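Updated 6/19/18

# How to Replace the Processor in an Older Desktop

Swapping the processor is one of the cheaper ways to get a few more years out of a desktop tower. The work takes an evening if the new part is the right one. Most of the trouble people bring to us at Purmont comes from skipping the checks in the first section, so read that part before you order anything.

These steps are for ordinary full-size towers with the processor in a lever-type socket and the pins in the board. If your processor has pins on its underside, the steps are close but the lever works a little differently. Laptops and all-in-ones are a separate subject.

## Before you buy

Find the exact model of your motherboard. It is printed on the board, usually between the slots, and most system information programs will show it too. Then go to the board maker's support page and look for the processor support list. You need two things from that list:

- the processor model you want to install
- the earliest BIOS version that supports it

A matching socket is not enough. Two boards can have the same socket and take different processors. If the model isn't on the list, don't buy it.

Check the wattage of the new processor against the old one. Going up a step is usually fine. Going up two steps may mean a bigger cooler, and in a small case that can mean measuring the height with a ruler first.

Used processors are a good value. Ask the seller for a clear photo of the contacts on the underside and turn down any with burn marks or scraped gold.

## Update the BIOS first

Do this while the old processor is still in place and the computer still starts. If you put in a new processor that the BIOS doesn't know, you will get a black screen and have to put the old one back to fix it.

1. Write down the BIOS version you have now.
2. Download the newer file for your exact board revision.
3. Copy it to a USB drive formatted as FAT32.
4. Run the update tool in the BIOS menu and leave the computer alone until it restarts.

Load the default settings afterward, then set the boot drive again if it changed.

## What you need

- Phillips screwdriver, size 2
- Thermal paste
- Rubbing alcohol, 90 percent or higher
- Coffee filters or lint-free cloth
- A small dish for screws
- Flashlight

A wrist strap is nice to have. Without one, touch bare metal on the case before you reach in, and do it again each time you come back to the bench.

## Take out the old processor

Run the computer for a few minutes before you start. Warm paste lets go more easily. Then shut down, switch off the power supply at the back, pull the cord, and hold the power button for a few seconds to drain what is left.

Lay the case on its side with the open side up. Take a picture of the cables with your phone. Unplug the cooler fan from its header and note which header it was.

Loosen the cooler screws in a cross pattern, a couple of turns each. If the cooler uses push pins, turn each one in the direction of the arrow and pull up. When it is free, twist the cooler gently left and right and lift. Don't pull hard. If it won't move, warm the computer up again and retry.

Push the lever down, slide it out from under its hook, and raise it. Open the metal frame, pick up the old processor by its edges, and set it in a plastic tray or an egg carton with the contacts facing up. Don't touch the inside of the socket. 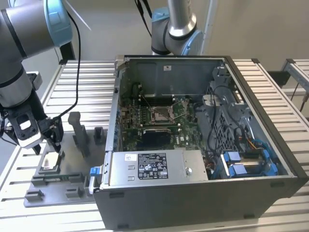 ## Put in the new processor

Find the small triangle on one corner of the processor and the matching mark at the socket. Look for the notches on the edges as well. Hold the processor level and lower it straight down. It should sit flat with no pushing. If it rocks, lift it out and check the direction.

Close the frame and bring the lever down under the hook. It takes more force than you might expect, and a creak is normal.

## Paste and cooler

Clean the old paste off the cooler with alcohol and let it dry. Put a dab the size of a small pea in the center of the processor. Set the cooler down evenly, start all the screws by hand, then tighten in a cross pattern. Plug the fan back in.

## First start

Leave the side panel off. Connect power, a monitor, and a keyboard, and go straight into the BIOS. Check that the new model name is shown and that the fan is turning. Watch the temperature for five minutes. If it keeps climbing, shut down and reseat the cooler.

If the screen stays black, reseat the memory, check the small processor power cable near the top of the board, and clear the BIOS settings with the jumper or by removing the coin battery.

Windows may ask to be activated again. Sign in with the account you used before and run the troubleshooter.

Corrections to this page go to Yolotzin Becerra at the front desk. The laptop version is planned for September.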